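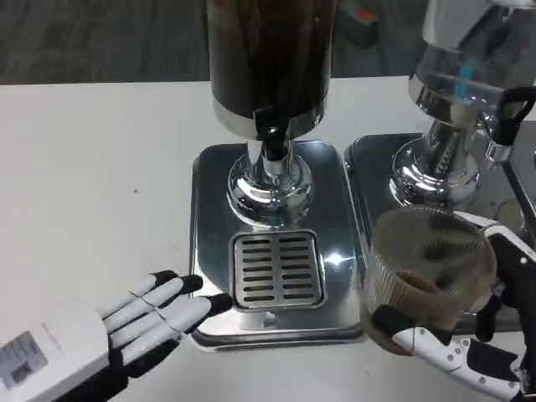 Right hand cup placement drifts between runs, left hand idle. Controller or perception?

Posted by Pak-hei Lui, 7 May 2020
Viewed 3430 times

Senior capstone project, two-arm robot, five-finger hands, head camera only. The task is to take a ribbed clear glass cup, set it on the slotted grate under a spout, operate the tap, and lift the cup out again. The right hand does the cup. The left hand is supposed to steady or operate things later in the sequence, but for now it holds a fixed open pose.

Out of 42 attempts, 61 percent ended with the cup rim under the spout. In the rest the cup was off to the side, or a finger touched the edge of the tray first and the wrist stopped on the force limit.

What I have checked so far:

- Joint encoders repeat fine with no cup in the hand.
- Hand-eye calibration was redone in the morning, no real change.
- Lighting is overhead and fixed. The trays are polished stainless and the bases are chrome, so there is a lot of glare.
- The pose estimator is the stock one from the Liao package. It was trained on opaque objects.

Demo is in front of our section, so I need to know which half of this to spend time on. Our advisor says controller. My lab partner says camera.

Caoimhe Keogh

It's the camera. Get a better camera.

Ansel Dunleavy

I would separate the two before buying anything. We had a similar fault in the Ilwood robotics club in November and spent too long tuning gains.

Test one. Replace the glass cup with an opaque one of the same diameter, or wrap the glass in matte tape. Change nothing else. If the success rate jumps, the estimator is losing the rim. Clear glass over a reflective tray is a bad case for it: the vertical ribs give you many parallel edges, and the tray gives you a second copy of most of them.

Test two. Skip vision. Move the arm to a taught pose over the grate and release. Repeat until you trust the spread. If the spread is under 5 mm, the arm is good enough for that spout and the controller can be left alone.

My guess is you will find some of each. Fingers wrapped low around the front of a cup hide the part of the glass the estimator wants, and the fingertips are reflected in the steel. Crop the region of interest so it ends above the tray rim.

Also log the wrist pose at the instant the force limit trips. If the trips cluster at one side of the tray, the approach angle is too shallow. Come down from higher and keep the lower finger clear of the raised rim.

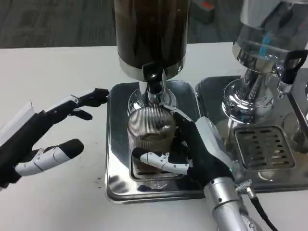 Hajar Hegazy

Agree with Ansel on the taped cup. Additions:

The spout and grate do not move relative to each other. Stop estimating the target every cycle. Localize the tray once at the start of the run, average over a still period, and store it. Only the cup in the hand needs tracking after that, and if the grasp is repeatable you can replace that with a fixed offset too.

Check the grasp itself. A ribbed cup can rotate or slide in the fingers between pickup and placement, and encoder data will not show it. Put a strip of tape on the rim and compare its angle before and after the move. If it changes, raise the grip force a little, or add thin rubber to the fingertips.

On the idle left hand: park it farther back. If it stays in view near the tray, the segmentation step may merge white finger segments with a white tabletop and shift the mask. The Zodard driver has a parking pose in the config, disabled by default.

Pak-hei Lui

Did both tests. Taught pose with no vision is well inside the limit. Taped cup places much better than bare glass. Going with the stored tray pose and the crop. Have not looked at grip slip yet. Will post the config when it is cleaned up.

Contact the moderators | © 2020 Nurumex Community Help | Back to top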